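# Branley Setlists

2 min read

Hi! I've been typing up setlists from the Branley folk festival for years, and this repo is where they finally live. There are 1840 rows in `sets.csv`, one per song played, with act, stage, song and running order. Marlina Nugroho scanned the old programs (thank you!!) and I fixed the spellings as best I could.
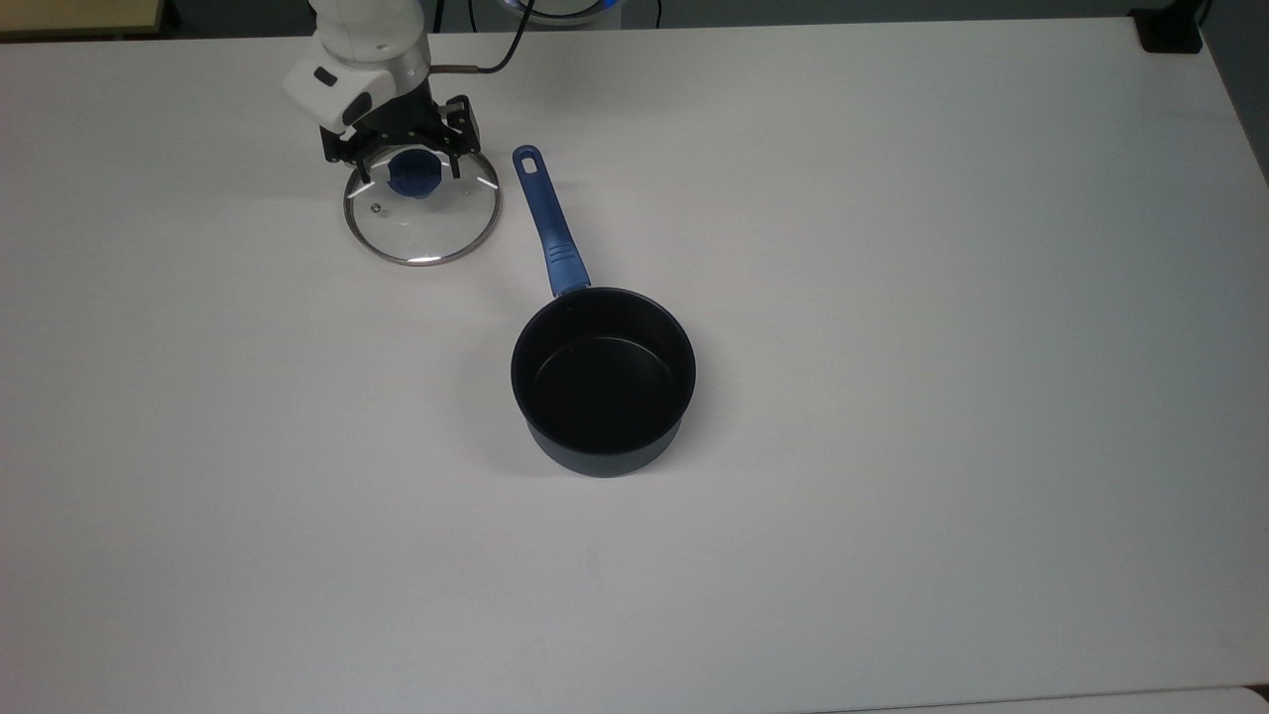

*Glass lid with a blue knob, on a white table.*

Encores are marked `E`. If a band swapped songs at the last minute, I went with what they played, so don't trust the printed program over the file. The July warm-up gigs are in `extras.csv` – those are patchy, especially the Hartono tent.

Found a mistake? Open an issue, or send me a fix with the act name in the title. Last updated September 2021.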